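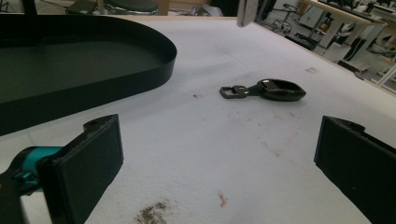
*The fob and the tray, on the hall table.*

**Keys tray by the front door: fob keeps ending up beside it, and is the white cover a mistake?**

Posted by Sudeo, 17th February

We have a table just inside the front door with a light wooden rim, and I've covered the top in a soft white material, slightly fuzzy, a bit like a thin blanket. On it there is a big black oval tray with a low rim. The idea was that keys, fobs, coins and so on would go in the tray and I would stop searching my coat pockets every morning.

It hasn't worked. The tray stays empty most of the time and my fob ends up on the cloth next to it. The fob is black and shiny with a rounded top and a dark metal loop on one end. I keep it off the main key ring because the other keys scratch it. I come in with shopping, put the fob down on the nearest bit of table and that's where it stays until somebody moves it. Twice since November it has been knocked down behind the table, and one of those times I was late for work by 40 minutes.

Two things I'd like help with:

- Is there a better way to arrange the table so that small things go in the tray without thinking about it? I'd like to keep the tray as it was a present.
- Is a fuzzy white cover a bad choice by a front door? It looked nice when I put it on but I can see it going grey, and it moves when you drag a bag over it.

The table is in the hall in a rented flat so I can't drill into the wall. The hall is narrow and the table has to stay where it is, on the left as you come in. Four of us live here, and I'm the only one who loses anything.

---

**Teodor Szewczyk**

I had the same trouble in my last flat, with a bowl. The bowl was at the back of the table against the wall and everything landed in front of it. What fixed it was moving the bowl to the front corner nearest the door. Your hand drops things at the first flat place it comes to, so put the tray there and leave the free space behind it.

If the tray is large and the table isn't very deep, turn it so the long side runs along the front edge. Leave a small gap so it doesn't get caught by your hip going past. You will probably find there is less bare table left over, and that helps too. A wide clear surface next to a tray is always going to be used as a second tray.

A low rim is good, by the way. I tried a box with tall sides and you couldn't see what was in it, so people left things outside it on purpose.

For the fob, it has a loop, so use it. Put a short loop of bright ribbon or cord through the metal part. A black fob in a black tray is hard to pick out in a dim hall, and once you start using the tray that will be your next problem. I have a yellow cord on mine, 15 cm long. Any longer and it hangs over the side and gets pulled off.

As for falling behind the table, you don't need to drill. Roll up an old towel and push it down the gap between the table and the wall. Ugly, but you can't see it from standing height.

On the cover: I would take it off. But see what others say, I've never had one.

---

**Ziółkowski**

just get a hook. the stick on ones are fine if you clean the wall first

---

**Skaltwood**

I agree with Teodor on moving the tray. I don't agree about taking the cover off, or not straight away.

A soft cover does one useful job, it stops shiny things getting scratched when they are put down in a hurry. If you don't want the fob marked, you could move the cloth idea into the tray. Cut a piece of felt to the shape of the floor of the tray and lay it in loose. Draw round the tray on paper first, then cut the paper down until it sits flat inside the rim, and use that as the pattern. Pick a pale colour and the black fob will show up on it without any ribbon.

If you keep the cover on the table:

1. Check the label before washing. If there isn't one, try a corner by hand in cool water. Fuzzy fabrics can go flat and bobbly in a hot wash.
2. Wash at 30 if the label allows it, and dry it flat.
3. Put non-slip matting underneath, the rubbery sort sold for drawers and rugs. I bought a roll at the Miltgate market and one piece has lasted years. Cut it a little smaller all round so it doesn't show.
4. Go over it with a lint roller once a week. By a front door it will pick up dust whatever you do.

Test the matting on the bare wood in a hidden place for a few days first. Some kinds leave marks on varnish, and in a rented flat you don't want that.

I wouldn't bother with stick-on hooks if the walls are painted by a landlord. Mine took a patch of paint off the size of a saucer – that came out of the deposit, 34 pounds.

---

**Sudeo**

Thanks all. I've turned the tray long side to the front and moved it to the door end. I'm going to try felt in the bottom, light grey if I can get it, and some matting under the cover. The towel is already down the back of the table. I found a glove and two pens down there when I put it in.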